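Laneo README

안녕하세요, Laneo 데이터 카드 겸 README예요. 학교 무도회나 졸업식, 학생회 행사에서 성소수자 학생의 참여를 막거나 열어 준 학칙 문구를 모으고 있어요.
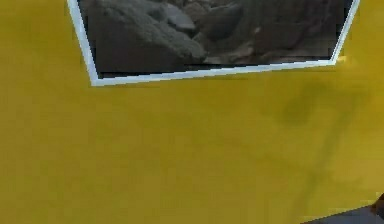 시작은 제가 Fliddale에서 학생 동아리 일을 돕던 때였어요. 어느 학교는 "커플 입장권은 남녀 한 쌍에 한함"이라고 써 놨고, 옆 학교는 그냥 "2인"이라고만 써 놨더라고요. 단어 몇 개 차이인데 학생들한테는 갈 수 있느냐 없느냐의 문제잖아요! 그래서 이런 문장을 한곳에 모아 비교해 보고 싶어졌어요.

들어 있는 것

학교 19곳의 학칙, 행사 안내문, 입장권 신청서에서 뽑은 문장이 200개 넘게 있어요. 한 줄이 문장 하나고요, 열은 school_code, doc_type, text, topic, label, note 순서예요. topic은 복장, 동반자, 투표, 호칭 중 하나인데 가끔 두 개가 겹치면 세미콜론으로 이어 붙였어요. 파일은 UTF-8 CSV라서 엑셀에서 바로 열면 한글이 깨질 수 있어요(가져오기 메뉴로 여세요).

라벨 붙이기

label은 제한, 중립, 포용, 모름이에요. 저랑 Cyprian Walczak 둘이서 따로 읽고 붙인 다음에 맞춰 봤어요. 제일 많이 다툰 건 "단정한 복장" 같은 문장이었는데, 저는 중립이라고 봤고 Cyprian은 앞 문단까지 읽으면 제한이라고 했거든요. 결국 앞뒤 문장을 note에 옮겨 적고 라벨은 모름으로 뒀어요. 마음에 안 드시면 바꿔서 쓰셔도 돼요.

뺀 것

학생 이름, 교사 이름, 상담 기록은 처음부터 안 받았어요. 학교 이름도 코드로 바꿨고요. 그래도 문장이 워낙 독특해서 검색하면 학교가 드러날 것 같은 경우엔 살짝 풀어 썼고 note에 "수정"이라고 표시했어요. 원문 그대로 인용해야 하는 글이라면 이 줄들은 빼 주세요.

아쉬운 점

표본이 한쪽으로 많이 쏠려 있어요. 문서를 공개하는 학교만 들어갔으니까 전체 학교가 이렇다고 말할 수는 없어요. 글로 적힌 규칙과 실제 운영이 다른 학교도 있을 텐데 그건 이 자료로 알 길이 없고요. 학교끼리 순위를 매기는 용도로는 쓰지 말아 주세요, 진짜로요.

버전

버전 2에서는 Jarosław Rutkowska가 중복 문장을 정리하고 투표 항목을 새로 나눴어요. 예전 파일은 Miranda 폴더에 그대로 있어요. Astar는 검색용 스크립트인데 아직 동반자 항목만 제대로 돌아가요. 복장 쪽은 자꾸 엉뚱한 문장을 물어 와서 11월에 다시 손볼 생각이에요.

보태고 싶은 문서가 있으면 이슈에 올려 주세요. 공개된 문서인지, 어느 학년도 것인지 두 가지만 같이 적어 주시면 돼요. 라벨이 이상하다는 제보도 대환영이고, 답은 보통 밤 늦게 달아요.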